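Cenden (robot arm)

Cenden is a tabletop robot arm with a two-finger gripper, designed and assembled in a shared workshop by Carla Bitar. It was built for handling cloth and other soft goods at low speed. The design passed through 3 versions, and the last of them, completed in June, is the one normally meant by the name.

Background

Bitar began the project after building a smaller arm, Disten, which could lift rigid blocks but dropped fabric when it was moved sideways. Disten used a suction cup. Most of its base and one of its motor brackets were carried over to the first Cenden, along with the power supply. The second version replaced the base with a heavier plate and moved the elbow motor closer to the shoulder to reduce the load on the forearm.

Design

The arm has six powered joints and a reach of 65 centimeters. Joint motors are connected in a single chain and share one data line. The upper arm is made from square aluminum tube; the forearm is printed in two halves and bolted together along its length.

The gripper is a separate unit held on by four screws. Its two fingers are white and are driven by one motor through a pair of meshed gears, so that they always open and close by the same amount. Each finger carries a band of gray tape. The bands are replaced when the edges lift. Finger force is limited in software – the motor current is capped at 30 percent of its rated value.

A small camera with a wide circular view is mounted at the wrist and faces the fingers.

Control software

Cenden is run from a desktop computer using Cadport, a control program written by Bitar. Cadport reads the joint positions 200 times per second and stores them together with the camera images. Motions can be recorded by guiding the arm by hand and then played back at a chosen speed. An earlier version kept images and joint positions in separate files, and the two drifted apart during long recordings. The current format was adopted on October 11, 2018.

Cloth handling

Cloth work is done with the fabric laid over a board. Striped fabric is often used, as the stripes show the direction of a fold in the wrist view.

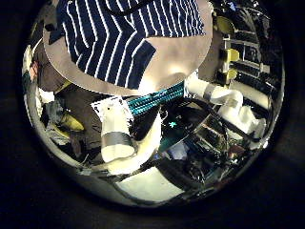
Related projects

Adjei is a fixed-base variant with four joints, built from spare Cenden parts. It uses the same gripper screws and the same version of Cadport, but has no wrist camera. Its shorter forearm cannot be exchanged with that of Cenden, as the bolt spacing at the elbow is different.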